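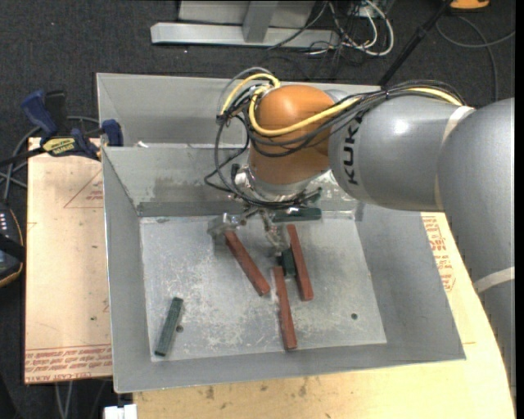 Datasets > Small objects > Drikberg Block Layouts

Overview Files Columns Issues Contact

Drikberg Block Layouts
README, third revision, November 4, 2022

Drikberg is a table of 1054 layouts of blocks lying in a grey metal bin. Each row says which blocks were in the bin, how each one lay, and which of them touched a wall or a neighbour. That is the whole of it. The first README called it "a general resource on clutter", and I have taken the phrase out. Six blocks in a bin is a fairly polite sort of clutter.

I took over the files in June from Nicanor Paredes, who set up the original labelling. Most of what follows is what I wish I had been told before I used the table for anything. Some of it contradicts older notes that are still in circulation, including the summary page on the Punent site. Where they disagree, trust the CSV first and this file second.

What is in the bin

The blocks are small and elongated. There are long reddish-brown ones and dark green ones, and the columns call them simply "red" and "green". People have complained that the red is really a brown. They are right, and I am not renaming the column, as three other people's scripts would fall over.

The bin is rectangular with a flat floor and sloping walls. It stands on a wooden work surface. Its position on that surface was never recorded, so please don't try to recover it from the layout coordinates, which are measured from one inside corner of the floor.

A block can be flat, leaning or on end. "Leaning" covers anything that rests partly on a wall or on another block, however slightly. I think this was a poor choice. A block with one edge barely up on its neighbour and a block propped steeply in the corner get the same word, and they have very little in common if what you care about is how full the bin is or how easily a block can be got out of it.

Files

layouts.csv
One row per block per layout. This is the one you want.

contacts.csv
One row per touching pair. Walls are given as W1 to W4, going clockwise from the measuring corner.

withdrawn.csv
The 79 layouts removed since the first release, with the reason for each. They are not part of the 1054.

heldback.txt
The IDs of 120 layouts that Åsmund Fagerlund set aside for checking. They are still in layouts.csv, so filter them out yourself if you mean to use them as a test. The old README implied that this had been done for you. It hadn't.

Columns in layouts.csv

There are 13 columns. The ones that cause no trouble are layout_id, block_id, colour, length_class, x, y and labeller. The others need a word each.

angle: degrees from the long wall, 0 up to 180. A block has no front or back, so 5 and 175 are ten degrees apart. Averaging this column without allowing for that gives nonsense, and I have seen the nonsense in a slide deck.

pose: flat, leaning or on end. See my grumble further up.

touches_wall: yes or no. "Yes" was given when the labeller could see no gap. Seeing no gap and there being no gap are different things, especially at the far end of the bin.

covered: none, part or most. It refers to how much of the block's upper face is hidden by whatever is over it, other blocks included. It doesn't tell you what was doing the covering.

order: the position in which the labeller would have taken the block out. This is opinion. Two labellers given the same layout often started in the same place and then went separate ways.

note: free text, in two languages, sometimes sarcastic.

How the layouts came about

The intention was for layouts to be random. I doubt that they are. Green blocks turn up near the middle of the floor more often than I would expect, and long red ones tend to lie down the bin instead of across it. The second habit may just be what long things do in a rectangular container. For the first I have no explanation I believe. Eilif Lundgren thinks it comes from the way the bin was refilled between sessions, and he may be right, but there are no session notes to check against.

Layouts with a neighbouring ID are therefore not safely independent. If you split the table, split it by blocks of consecutive IDs. A plain shuffle will flatter your results.

How good are the labels?

Worse than claimed. The old page said the labels had been "fully verified". What happened is that Kristof Hermans looked through the held-back layouts a second time and corrected what he found. His corrections are in the table. The remaining layouts had a single pass each, and I have no grounds for thinking that the first pass was any better there.

Colour is dependable. Position is good enough for deciding which part of the bin a block is in, and no good for fine measurement. Contact is shaky wherever two blocks lie nearly parallel with a thin shadow between them. I would leave order alone unless you are studying the people who filled it in.

What I wouldn't use it for

Packing advice. Someone at Strömberg asked whether the table shows the tidiest way to store blocks in a bin of this shape. It can't, as no one was trying to be tidy.

Other bins, either. A deeper bin or one with steeper sides would change how blocks come to rest, and nothing in these rows lets you guess by how much. The Jultesholm set has shallower trays and is sometimes merged with this one. I would keep them apart. Their "leaning" has a different meaning and their angles run the other way round.

Known faults

- A few rows give length_class as "med", which was dropped early on. Read it as short.
- Wall W3 and wall W4 were swapped for part of the first batch. Ebbe Sjöberg fixed contacts.csv, but free-text notes still mention the wrong wall.
- Some values of x are negative by a hair. The block isn't outside the bin. The measuring corner was marked slightly too far in.
- block_id is only consistent within a layout. Red 2 in one layout need not be Red 2 in the next.

Reporting problems

Open an issue with the layout ID and the column. "The contacts look off" is probably true but I can't do anything with it. If you disagree with a pose label, say which of the three words you would use. Requests for a fourth word are being collected under a single issue, and I am in favour of it, but every old row would have to be looked at again and so far I have had no offers.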